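Flenedard Wrapping and Tray Notes
README, maintained by Prodromos Karamanlidis

Notes on wrapped items, trays and tabletops – 1,426 entries in 29 text files.
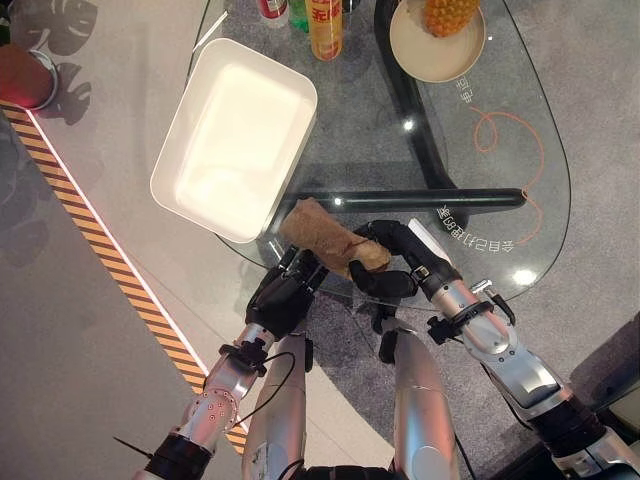
Does each entry cover one item or a whole table?
Each entry covers one item. Trays on the same table get their own entry and share a table number.

Fields: item, wrapping, tray, tabletop, remarks. Remarks can be up to 2,000 characters. Leave a field blank if unknown – don't type "none".

Glass tabletops are filed under Dunent, all others under Tanguy. File 23 was re-sorted in January.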